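Tremcombe to end free takeout extras in August

Restaurants, delis and coffee counters in Tremcombe will have to stop putting forks, napkins, straws and sauce packets into takeout orders unless the customer asks for them, under a rule the city council passed 5 to 2.

The rule takes effect in August. It covers any business inside city limits that sells prepared food to go, including food trucks and grocery store hot bars. Hospitals, school cafeterias and meal delivery programs for older residents are exempt.

Customers can still get everything they got before. They will need to say so at the register or check a box when ordering online. Drive-through workers may ask whether a customer wants utensils. Self-serve stations are allowed, but bundled sets wrapped in plastic can't be put out.

A second part of the rule deals with bags. Stores may keep using paper bags at no charge, with or without handles. Plastic carryout bags under a set thickness will be phased out over the following year, and businesses that have them in stock can use up what they have until then.

The first violation brings a written warning. After that the fine is $800.

Caroline Mrema, who runs the city's solid waste office, told the council that small plastic items are the hardest part of the stream to deal with. They fall through the screens at the sorting plant and end up mixed with broken glass, which makes the glass harder to sell.

"We pay to haul it twice," Mrema said. "Once to the sorting plant and once to the landfill."

Her office put the cost of clearing takeout litter from the riverfront and the Bolger Street lots at $3650 a month during the warm season. The city collected 944 bags of trash from those two areas last summer.

Owners who spoke at the meeting were split. The manager of Kalamell, a lunch counter across from the bus station, said the shop already leaves utensils out unless asked and has cut what it spends on supplies. The owner of a barbecue truck said most of his customers eat in their cars and will be upset when they open the box and find no fork.

"They won't call the city," he said. "They'll call me."

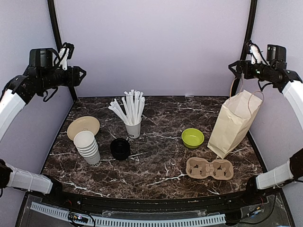 Disposable food-service items on a marble-patterned tabletop.

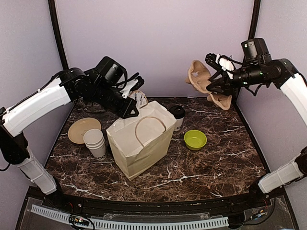
Several people asked how the rule would work with delivery apps, where the order form is controlled by an outside company. The city attorney said the app must offer the choice, but the restaurant will not be fined if a customer's selection fails to come through on the ticket. Council members added that language before the vote.

Both no votes came from members who wanted a longer lead time. One of them said a shop that buys cutlery sets by the case could be stuck with supplies it paid for last winter. An amendment to push the start back to the new year failed.

The city will mail a one-page notice and a counter sign to each license holder. The signs will be in English and Spanish, and extra copies can be picked up at the Werka Building during regular hours. Small businesses may apply for a grant of up to $2000 toward dispensers or new packaging. Applications open next month and will be handled in the order received.

Questions about the rule can be directed to the solid waste office. The council will hear a report on the first six months before deciding whether to extend it to hotel breakfast rooms.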